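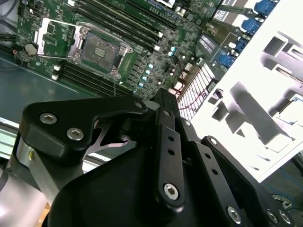

Memory slots on both sides of the CPU socket — which ones first?

Posted by Hidska

I have a used server board, bare socket, nothing in the slots yet. I bought 4 sticks of memory and the listing came with no manual. Does it matter where they go?

Lulivo
4 replies on this board

Yes, it matters. Look for tiny slot numbers printed next to the latches and fill the lowest numbers first, split between the two banks. Keep the socket cover handy until the processor goes in, as bent pins cost me roughly 200 dollars once.

Desktop towers are simpler. Lay the case flat so you can see the slots and cables.
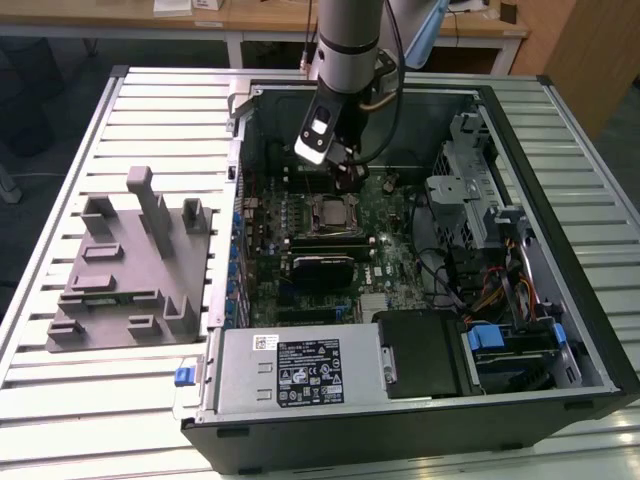
Desktop tower on its side, memory slots just below the CPU socket

Tsakiris

just try them, if it beeps move them

Drirnirau

Search the board's part number for the manual. Unplug the power before you move any sticks — the standby light can stay on for 20 seconds.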